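Cómo preparo un hexcrawl sin volverme loco (y qué he cambiado este año)

15 de octubre de 2020

La campaña de Clokia cumple veintidós sesiones, y en la última el grupo ha salido por fin de la ciudad. Llevábamos desde el principio entre callejones, alcantarillas y la casa de subastas, que era lo que yo había preparado y lo que los jugadores parecían querer. En septiembre compraron tres mulas, un carro con una rueda mala y un mapa falso, y me dijeron que se iban al norte, hacia Ondulberg.

Yo no tenía nada al norte. Tenía un nombre, una cordillera dibujada a lápiz y una nota de hace un par de años que dice «minas, frío, gente seca». Con eso no se dirige una sesión, así que cancelé una partida, pedí disculpas y me puse a preparar un hexcrawl. Ya había hecho uno antes, hace bastante, y salió regular. Dejo por escrito cómo lo he montado esta vez, por si le sirve a alguien y para no olvidarme yo.

El mapa

La primera decisión fue el tamaño. En la campaña anterior hice un mapa de 2000 hexágonos. Los rellené casi todos, con su terreno, su encuentro y su rumor. Los jugadores pisaron una esquina. El resto sigue en una carpeta y no creo que lo use nunca, porque casi todo eran variaciones de «bosque con lobos» escritas de noche y con prisa.

Ahora trabajo con una hoja pequeña. Cada hexágono es una jornada de marcha por camino o dos campo a través. Los bordes de la hoja los marco con algo que se vea desde lejos: un río ancho al oeste, la cordillera al norte, los marjales de Workneh al este. Si el grupo quiere cruzar uno de esos bordes lo sé con una sesión de adelanto, porque cruzarlos lleva tiempo y hay que buscar barca, guía o paso.

Dentro de la hoja solo hay tres sitios preparados a fondo. Uno es Kurnolthorpe, que es la única población con mercado. Otro es la mina vieja de Ondulberg. El tercero es un monasterio vacío del que todavía no puedo hablar aquí porque dos de mis jugadores leen el blog. Todo lo demás tiene una línea de texto y ya está. Cuando el grupo entra en un hexágono de una línea, tiro en las tablas y uso la línea como punto de partida.

Las líneas son de este estilo:

Colina con un árbol partido. En el hueco hay monedas de un reino que no existe ya.
Vado. Cobran peaje unos que no tienen derecho a cobrarlo.
Campo de piedras de pie. De noche hay una más.
Granja quemada. El perro sigue allí.

Con esto me sobra para media hora de juego, y a veces para más. La granja quemada nos duró una sesión entera porque se empeñaron en quedarse con el perro.
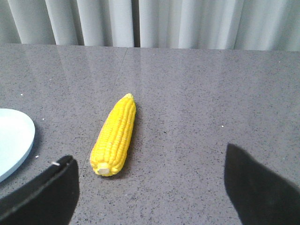 Las raciones

La parte que más miedo me daba era la comida. En mi primer hexcrawl apuntábamos raciones por personaje y por día, con peso, y a la cuarta sesión ya no lo apuntaba nadie. Yo hacía como que no me daba cuenta y los jugadores también. El resultado es que el viaje no costaba nada, y si el viaje no cuesta nada da igual ir por el camino largo que por el corto.

Ahora las raciones son del grupo. Hay una sola reserva, que va de cero a cinco, y se marca con un dado puesto en el centro de la mesa donde lo vea todo el mundo. Cada noche al raso tiramos un dado de seis. Si sale uno o dos, la reserva baja un punto. Con mal tiempo baja también con un tres. Cuando llega a cero, la siguiente noche nadie recupera puntos de golpe, y a la segunda empiezan las tiradas de constitución.

Se puede recuperar cazando, que cuesta media jornada, o comprando en un pueblo. En Kurnolthorpe un punto de reserva vale lo que una espada corta, porque la cosecha ha sido mala y el molinero se aprovecha. Los jugadores protestaron por el precio y luego se pusieron a investigar al molinero, que era lo que yo quería.

Las mulas suman. Por cada mula el máximo de la reserva sube un punto, pero las mulas también comen, y si hay nieve la tirada se hace con el dado peor. Todavía no tengo claro que esto último esté equilibrado. Con tres mulas viajan muy cómodos y quizá debería apretar un poco.

El tiempo

Uso una tabla de clima muy corta. Tiro al empezar la jornada y el resultado se queda hasta que salga otra cosa:

2-4: empeora un paso
5-9: sigue igual
10-12: mejora un paso

Los pasos son despejado, nublado, lluvia, temporal. En la montaña la lluvia es nieve. Probé tablas más largas, con viento, temperatura y niebla aparte, y lo único que conseguí fue parar la partida cada diez minutos para mirar papeles. Con esta ya me sé los números de memoria.

Lo bueno de que el tiempo se arrastre de un día para otro es que los jugadores planean. Si llevan dos días de lluvia se plantean esperar en una cueva, y esperar gasta comida, y entonces discuten. Esas discusiones son media partida y yo no tengo que hacer nada.

Los encuentros

Tengo una tabla por terreno y ninguna pasa de seis entradas. Cada entrada lleva una criatura y lo que está haciendo. Lo segundo me parece más importante que lo primero. «Trasgos» no me dice nada. «Trasgos arrastrando una campana» ya es algo.

La tirada la hago una vez de día y otra de noche, y solo hay encuentro con un uno. Es poco, y a propósito. En el primer hexcrawl sacaba un combate por jornada y para llegar a cualquier sitio hacían falta tres sesiones. Los jugadores acabaron odiando viajar. Prefiero que haya días que se resuman en una frase.

También apunto huellas. Si sale un dos en la tirada no hay encuentro, pero sí señales de la criatura: pisadas, un fuego apagado, algo a medio comer. El siguiente encuentro en ese terreno será esa criatura. Así no aparece de la nada y el grupo puede decidir si la busca o se aparta. En la sesión pasada vieron huellas de algo con tres dedos y dieron un rodeo de dos jornadas para evitarlo. Era una garza gigante. No se lo he dicho.

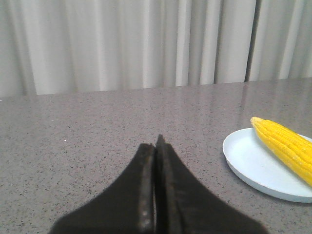 Perderse

Esta regla la he quitado y la he vuelto a poner. La versión que uso ahora es sencilla. Por camino no te pierdes. Campo a través, el guía hace una tirada por la mañana, y si falla, el grupo acaba en un hexágono contiguo al que quería. Lo tiro yo a escondidas y ellos lo descubren cuando el terreno no cuadra con lo que esperaban.

El problema es el mapa de los jugadores. Si lo van dibujando ellos y se pierden, el dibujo queda mal, y arreglarlo después es un lío. Lo que hacemos es que dibujan a lápiz, y cuando encuentran un punto reconocible (el río, el vado, una montaña con nombre) pueden corregir. Ya han borrado el mismo bosque dos veces. Se ha hecho agujero en el papel y ahora dicen que ahí hay un lago.

El mapa falso que compraron en Clokia sigue en juego. Es falso solo en parte. La mitad sur es correcta porque quien lo dibujó estuvo allí. La mitad norte se la inventó. Todavía se fían de él, y en breve van a cruzar la línea.

Lo que no me funciona

Las guardias nocturnas. Seguimos preguntando quién hace cada turno y casi nunca importa. He pensado en decidirlo una vez por viaje y no volver a mencionarlo, pero hay un jugador al que le gusta describir su guardia y no se lo quiero quitar. De momento lo dejo.

Tampoco me convence el reparto de papeles en la marcha. Leí en varios sitios la idea de que uno hace de guía, otro de vigía, otro de cazador y otro lleva las bestias. En mi mesa el guía tira mucho y el de las mulas no tira nada. He puesto una tabla de percances con mulas -- una pezuña, una carga suelta, una que se niega a cruzar un puente -- y se han reído bastante, aunque no sé si aguanta muchas sesiones más.

Y la experiencia. Doy puntos por hexágono explorado y por tesoro llevado a un pueblo. Por matar cosas doy muy poco. Con esto el grupo ha subido despacio, y alguno se ha quejado de que en la ciudad iba más rápido. Tiene razón. Para el próximo viaje voy a doblar lo del hexágono y ya veremos.

Preparación por sesión

Antes de cada partida dedico una hora, y no siempre llego a ella. Miro dónde están, escribo una línea para cada hexágono vecino que no la tenga, repaso qué huellas hay pendientes y tiro el clima de los dos primeros días. Si están cerca de uno de los sitios grandes, releo las notas de ese sitio. No preparo escenas. Lo intenté con la llegada a Kurnolthorpe, tenía hasta escrito el discurso del pregonero, y entraron de noche por el lado del cementerio.

La próxima sesión empieza a dos jornadas de Ondulberg, con la reserva en dos, nublado y una mula coja. Han encontrado la entrada de servicio de la mina en el mapa, en la mitad inventada. Tengo que decidir antes de jugar qué hay en ese hexágono, que ahora mismo solo pone «ladera, pinos, alguien ha estado cavando».

Si a alguien le interesan las tablas de terreno, las paso a limpio y las cuelgo en otra entrada. Las de Workneh están sin terminar y le faltan los encuentros de noche.

Compartido 22 veces · 5 comentarios

Este blog utiliza cookies propias y de terceros. Si continúas navegando, aceptas su uso. Aceptar · Más información

Contacto · Volver arriba
© 2020. Puedes usar las reglas y tablas en tu mesa; si las publicas, cita el blog.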